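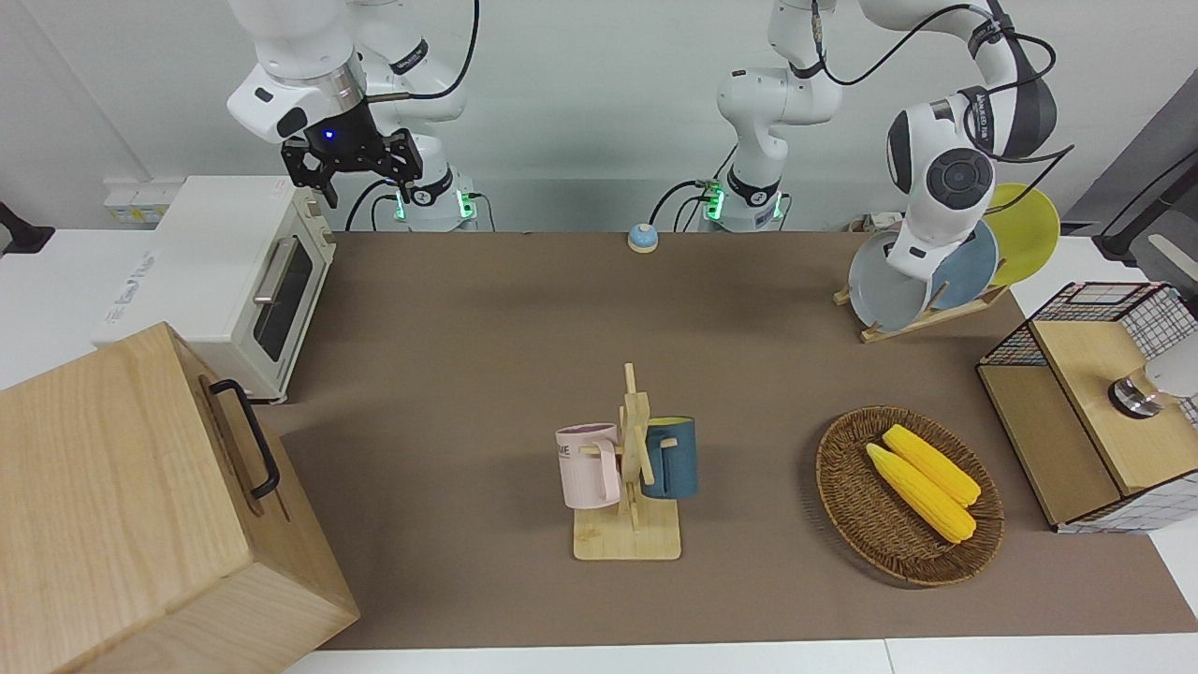
Breltemwood Clinic patient group, minutes. Present: Yusri Teoh (chair), Nawal Lamrani (notes), 9 others. Last minutes ok'd. 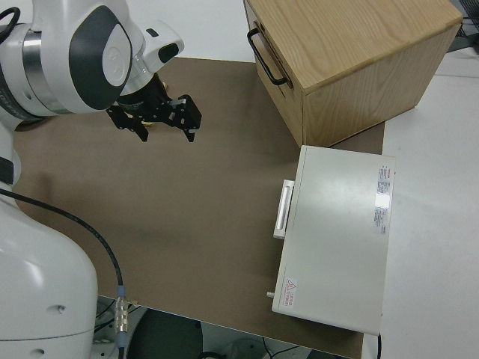 Breltemwood, Aug 30, 2021

Waits. 84 late appointments in August, was 79. Yusri to ask for text alerts. Phone line still drops teh caller at menu two.

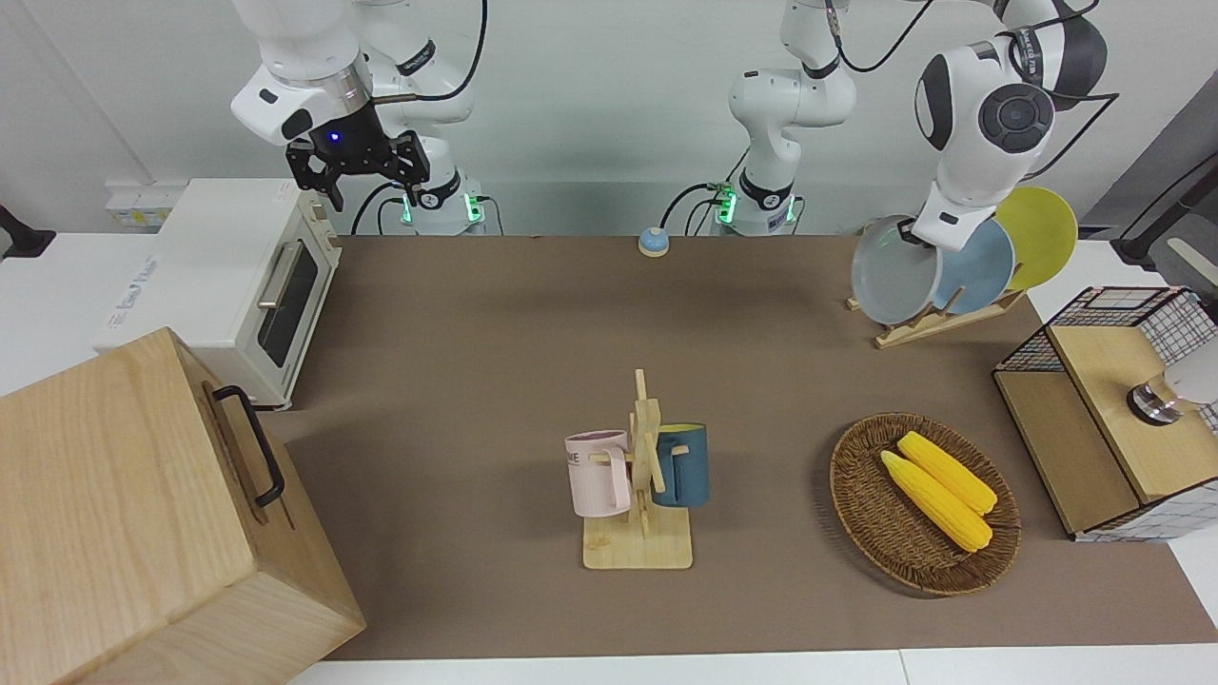

Flu shots – Lamden hall, date open. Nawal does posters. Snacks after, so we want a white toaster oven like the one shown, and a wooden dish rack too. Budget $683, agreed.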